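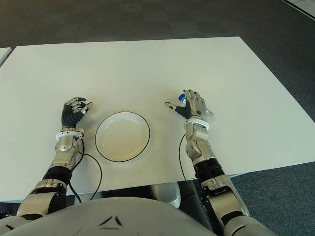 Temp assignment ended, agency offered me something far away. Do I lose unemployment if I say no?

Posted by Begoñe Benítez, 2 November 2023

I worked through a staffing agency called Herkden at a packing plant in Grumwood. The assignment was supposed to be ongoing, but at the end of September the plant let all the temps go. I filed for unemployment and was approved.

Last week Herkden called and offered me a spot at a warehouse run by a company called Vunidano. It pays $3 an hour less than the plant did, it's second shift, and it's 80 miles round trip. My old commute was 20. I told the recruiter I would think about it and call back. She said if I don't take it she has to report a refusal to the state.

Is she right about reporting it? And if I turn it down, do my benefits stop? I don't mind working, but with gas and the lower pay I would be bringing home a lot less.

tallmartin

She's right that she can report it. Employers and agencies report refused offers all the time, and when you file your weekly claim you also get asked if you turned down any work. Answer that truthfully even if you think the offer was a bad one. A wrong answer on the weekly claim is a much bigger problem than the refusal.

Being reported doesn't cut you off by itself. The state will usually put a hold on the claim, send you a form or call you, and then decide whether the job was "suitable work." Most states look at the pay compared with what you earned before, the distance, the shift, the kind of work, and how long you've been out. Early in a claim they tend to give you more room. After a couple of months they expect you to take less.

Before you call the recruiter back, get the offer in writing. An email is fine. You want the hourly rate, the hours, the address and the start date.
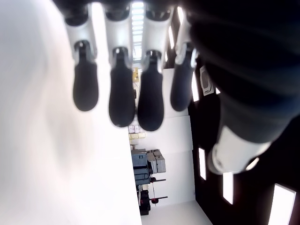 Then write down your reasons with numbers next to them. "Too far" won't do much for you. "80 miles round trip, previous job was 20" is something a claims examiner can use. Same with the pay. If you have child care or a bus route that doesn't run at night, put that in too, and keep copies of whatever you send.

Also check the papers you signed with Herkden. Some agencies have you agree to a certain distance or to any shift, and the state may ask about it.

R. Carretero

just take the job and keep looking, thats what I did. You get a paycheck and they can't say anything. I was out for more than 100 days once and wished I took the first thing.

oldlocal

I'd be careful with the advice above. If you take it and quit after two weeks over the drive, the state may treat it as quitting without good cause, and in many places that is harder to win than a refusal. If you know you can't keep up the commute, deal with it now.

Call the claims line before you give Herkden your answer. The wait is long, so try right when they open. They won't promise you a decision, but they can tell you what rules apply where you live.
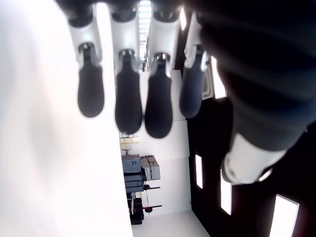

Do I have to keep filing every week while they decide?

Keep filing every week, on time, and keep doing your work searches. If they rule in your favor they can only pay you for the weeks you claimed. If they rule against you, the letter will have an appeal deadline on it, and it can be short, so open your mail.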